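2021-09-19

Passei a manhã no módulo de percepção do Evley. A segmentação continua a falhar quando a malha preta entra na mesma região que os dedos pretos: a máscara do tecido absorve a almofada e o ponto de preensão desliza para cima do plástico. Reprocessei 200 episódios com o limiar antigo e 91 saíram com a máscara contaminada. Com o filtro de textura que o Ottar escreveu em agosto, o número baixa, mas o tempo por quadro sobe 6 ms.

O fio solto nas almofadas também pesa. O detector de bordas trata as fibras claras como contorno de objeto e o planejador recua a abertura sem motivo. Experimentei uma máscara fixa para os dedos, calculada a partir da abertura – resolve o plástico, não resolve as fibras.

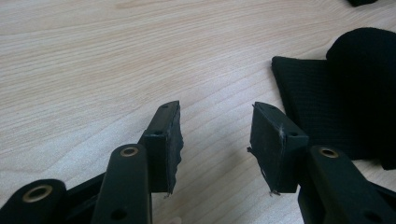
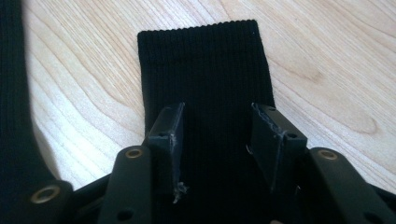 Malha preta sobre madeira clara, com os dedos da garra em primeiro plano.

A Gudrun quer a máscara dinâmica dentro do Grundedier antes da próxima coleta. Prefiro deixá-la num ramo separado até ter mais de 100 episódios rotulados à mão. Falta ainda rever a sincronização entre a abertura e a imagem: há um atraso constante no registro, e a máscara projetada chega um quadro tarde quando a garra fecha depressa. Amanhã corrijo o carimbo de tempo e volto a correr o lote com o mesmo limiar.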